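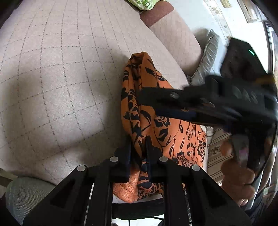
When two arms handle one piece of cloth, the most expensive fault is often a fault of time and not of force. Today we study such a fault from the Senano folding trial. The demonstrations were recorded by people with hand-held grippers, one in each hand or one for each person, and later a pair of robot arms had to repeat them. The difficulty is easy to understand. One gripper is closed on a fold of the orange cloth while the other is moving over it, fast enough to be blurred. If the recording says that the second gripper was there a little earlier or a little later, the robot learns a different task. The small green light on the second gripper does not help us with this question. A light can be green while the clock behind it is wrong.

Handout 2: Time faults in two-handed recording
Ilari Niskanen, 8 February 2020
Last updated: after the Saturday reading group

1. What happened

The trial had 900 demonstrations of folding and turning clothes on soft furniture. The trained programme was good with one arm. With two arms it failed in a way that looked like clumsiness: the left arm opened its fingers before the right arm had taken the hem, and the garment slid down. In the worst run the right arm closed on nothing, continued its path and pressed its fingers into the seat padding until the operator used the stop button. No person was hurt. One finger mount was bent.

The first report blamed the cloth. Satin is slippery, and a printed pattern is difficult for a camera when it moves. Both statements are true in general, but the team repeated the test with a cotton towel and the left arm still opened too early. Tanner Doucette, who was responsible for the recordings, then asked for the raw time stamps of both grippers. This request should have been made on the first day.

2. The cause

Each gripper had its own Indeo recording unit with its own clock. The two clocks were set equal only at start-up. During the trial one unit restarted by itself when its cable was bent near the plug. After the restart it continued to record, but its clock was now 182 milliseconds behind the other one. No warning was given. The files had the correct length and the correct names, so the checking script accepted them.

Altogether 310 demonstrations were recorded in this condition. They were mixed with the good ones, and therefore the programme did not learn one wrong delay. It learned something between the two, and its behaviour changed from run to run. Please remember this point for the written work: a mixed fault is harder to see than a constant one.

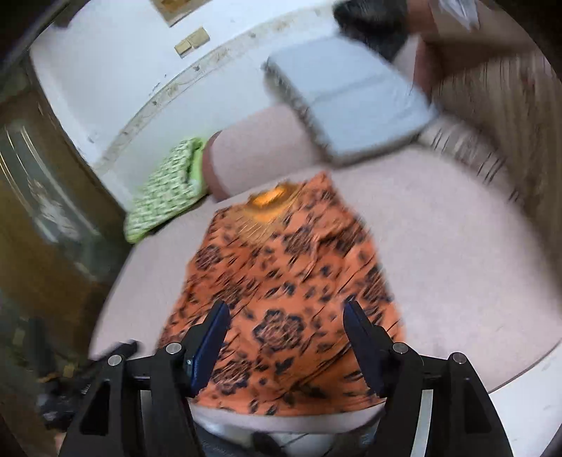

3. How it could have been found earlier

The cheapest test is a common event. Before each recording, the operator touches the fingers of the two grippers together, two times, in view of both cameras. The contact must appear at the same moment in both files. If it does not, the recording is stopped and the units are started again. The Prurkska group had already used this test for rigid parts, but it was left out for cloth because the operators found it boring.

A second test uses the task itself. When a garment is passed from one gripper to the other, there must be a short time when both are closed. In the faulty files this time was often zero, or even negative, and a negative value is not physically possible if the cloth never falls.

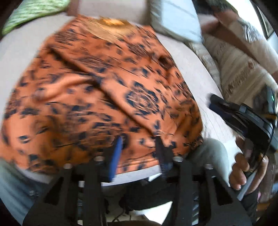
It is important that such a test is made on the recording day. Soft things do not return to the same shape, and a demonstration which is thrown away cannot be repeated exactly. The team lost the 310 files completely. They tried to correct them by moving the time, but the moment of the restart was not written in any log, and in some files it was in the middle of the fold.

4. Safety remarks

The bent mount belongs to this story too. The arms had a force limit, but it was set for a hard table (the Arsenault settings file was copied without change). On padding the force grows slowly, and the limit was reached very late. For soft surfaces, please use also a limit on depth: if the finger is lower than the expected surface, the arm stops, whatever the force is.

5. Questions for the next session

a) The checking script looked at file length and file name. Which one further check would you add, and what would it fail to find?
b) Why was the towel test useful, although it did not show the cause?
c) Draw the opening and closing of both grippers for one hand-over, first with correct clocks and then with the delay of section 2. Mark the moment when the garment is free.

Please bring the drawing on paper. For question (a), half a page is enough.

Contact: Ilari Niskanen, course office | © Course authors | Back to top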